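April, late, kitchen table

Finally finished the last of Grandma's letters tonight! 361 of them, if you count the postcards (I do), and my eyes feel like sandpaper. The early ones from Illwood are all weather and shoes. Then she gets the job at Rathjen's bakery and suddenly she's funny, like somebody opened a window. There's one where she calls the head baker "a ham in an apron" and I laughed so hard the dog left the room.

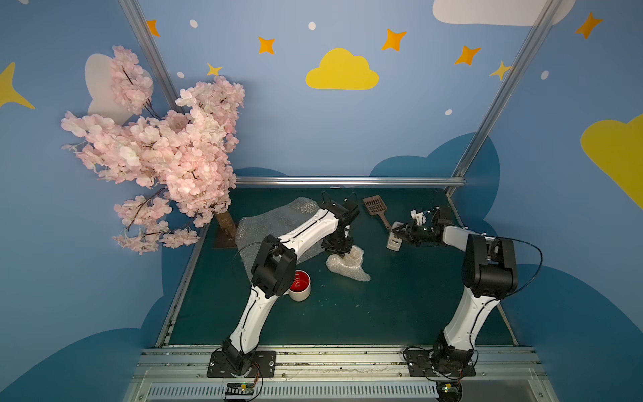 I still don't know who Wiver was. He turns up in four letters, always just Wiver, always owing somebody a bicycle, and then he's gone. I called Ilse Thiele after supper to see if her mother ever mentioned him and she said the name rang a bell, but a small bell, so she's going to look in the blue album. Meanwhile I have to get everything packed before the trip to my cousin's. Bubble wrap, a big flat sheet of it plus one crumpled wad, and a roll of red-and-white tape. The letters themselves are going in folders because the paper is so thin on the ones from the first winter, and I'm scared to even breathe on those.

Ilse thinks I should type them all up. I did three and my neck quit. Her handwriting goes sideways up the margin whenever she runs out of room, and half the time the good part is up there (the proposal is up there! Sideways! Next to the price of butter!).

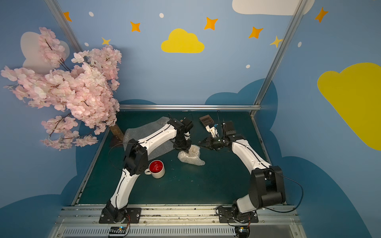
The mug with the red inside, and more bubble wrap.

Anyway. Tomorrow I want to reread the Zoretar ones, from the summer she took the train out to the lake with her sister and they fought the whole way about a hat. Need to buy folders, call the dentist, ask Mom if the sister kept her half of the letters. Also we're out of coffee again.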